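Diary of the Secretary, Isley Allotment and Garden Society
Entry for March

The general meeting opened at 6 in the evening in the lower hall. The minutes of the previous meeting were read and accepted with one correction, concerning the spelling of Bråten, the lane that runs along our northern boundary and which has appeared in our papers under several forms over the years. The chair, Mrs. Asnakech Ayele, asked that the correct spelling be used from now on in all notices and on the gate sign when it is next painted.

The principal business was the water supply. The standpipe at the foot of the Bråten side has lost pressure again, and members on the upper plots report filling a can in twice the usual time. Mr. Fuad Mamo presented his findings. He had walked the line with a member from plot 56 and believes the fault lies at the old joint beneath the compost bays, where the ground has remained soft through a dry spell. It was agreed to open the ground at that point before the planting season and to suspend use of the two nearest bays until the work is complete. Members holding material in those bays have been written to.

A discussion followed on rainwater. The society now owns one tank of 1000 liters, placed behind the tool shed, and the meeting considered whether a second of the same size should be bought. Opinion was divided. Those in favor pointed to the dry weeks of last June. Those against noted that the shed roof is small and that the present tank was seldom full after April. I recorded no vote, as the chair preferred to wait until the joint has been repaired and the true state of the supply is known. I think this was correct, although I would have welcomed a decision of some kind – the subject has now been carried over at every meeting since autumn.

The seed potatoes have arrived. The Ivis are in good condition and were set out for sprouting the same afternoon. The Wimura onion sets are smaller than last year's and a number are soft at the neck. I have written to the supplier and have asked for a credit. Members who ordered sets should collect them from the shed on any morning before ten and should sign the sheet on the inside of the door, a request I have now made in three successive notices.

Mrs. Ayele raised the matter of the hedge. The section beside the footpath was cut too late last year, after birds had begun to nest, and a neighbor complained with good reason. The cut will be finished this month or left until the end of summer. Mr. Mamo offered the use of his long-handled shears.

Supplies for the season: wooden pieces in a clear bag, work gloves, gray basket.

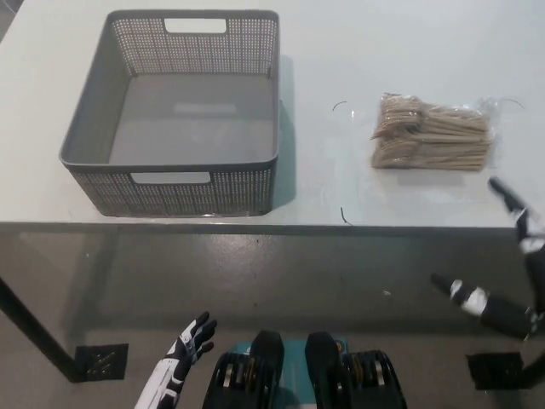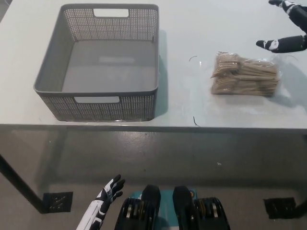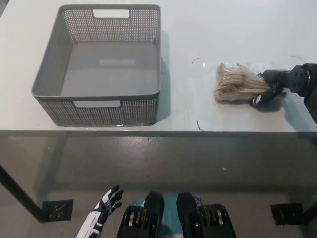
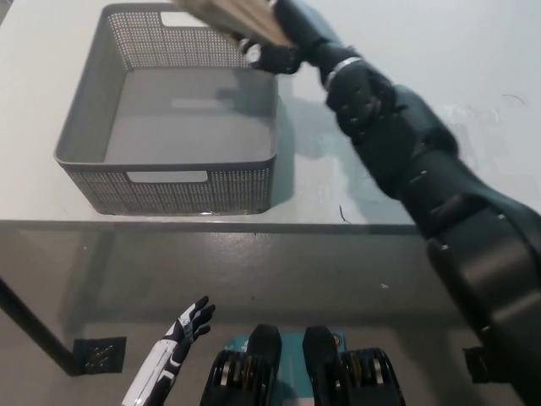

Three plots remain vacant on the upper side, and the waiting list has been consulted in order. Two households have accepted. The third asked for time to consider the slope, which is fair, as the ground there is steep and the soil thin over clay. I have given them until the end of the month.

The meeting closed shortly before eight. It had begun to rain, and several of us stood in the doorway longer than we had intended, discussing leeks. I walked home by way of the lane and looked over the wall at my own plot. The broad beans are up on the sheltered side and have been eaten on the other, I suspect by pigeons. Netting to be put up tomorrow, if the wind allows. I must also return the key to the lower hall, which I found in my coat pocket on reaching home.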